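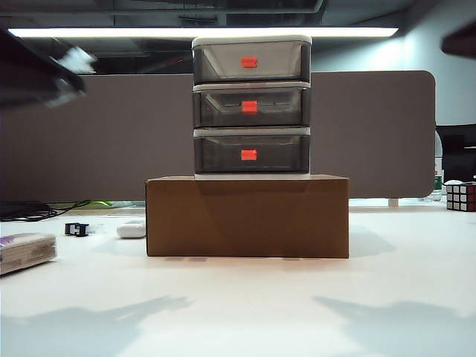 Small drawers are my thing, I'll admit it, and this folder is where I keep everything I've written down about sorting the bits and bobs that live in them. It began as one text file on my own laptop and grew until Soledad Figueroa asked whether she could have a copy, so I tidied it up and gave it a name: Jalluvholm. The little unit with the smoky-grey drawers is the sort I mean all the way through, three tiers, white surround, see-through enough that you get a hint of what's inside but not quite enough to tell a paper clip from a hairgrip. Red-orange tabs down the front are a great help when you're reaching without looking properly! I'd stand yours on a box as well if you sit at a low desk, it saves a lot of stooping.

What's in the folder

items.csv is the main list, one line per object, 343 lines in this version. The columns are name, drawer, size and notes. "Drawer" is top, middle or bottom, always in small letters (I was sloppy with this in the first version, sorry, and it made sorting a pain).

labels.txt has 60 short label names that fit on a narrow tab. I kept them to one or two words. "Odd screws" is fine, "screws I might need one day" is not, though I do have a drawer for those.

layouts is a folder of 3 plans: Daltier for stationery, Plolau for sewing things and Løken for the general muddle that ends up near the front door. If you're on an old computer and the ø in Løken comes out as rubbish, just rename the file, nothing else depends on it.

How I sort

Heavy things go in the bottom, so batteries, bulldog clips, the spare padlock. The middle is for whatever I use every week. The top gets the flat, light stuff: stamps, plasters, elastic bands.
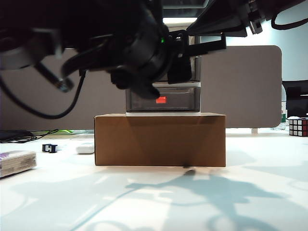
I do break my own rule for anything I keep losing. That goes wherever I'd look first, even if it's a daft place, and gets "lost a lot" in the notes column so you can search for it.

Sizes are the longest side in millimetres. The biggest thing on the list is a pair of scissors at 190, and they won't go in a small drawer whichever way you turn them, so they're marked "none". Please don't write to tell me they're missing a drawer!

Known problems

Rubber bands are in there twice, once under stationery and once under kitchen. Some of the sewing notes are in Soledad's wording and use "pot" where I'd say "drawer". I haven't settled on what to do with keys.

Changes

5 December 2023: added the Løken plan, fixed the capital letters in the drawer column, took out the candles.

Use any of it however you like. If you add a layout of your own, put it in the layouts folder with a short name and a line at the top saying what it's for.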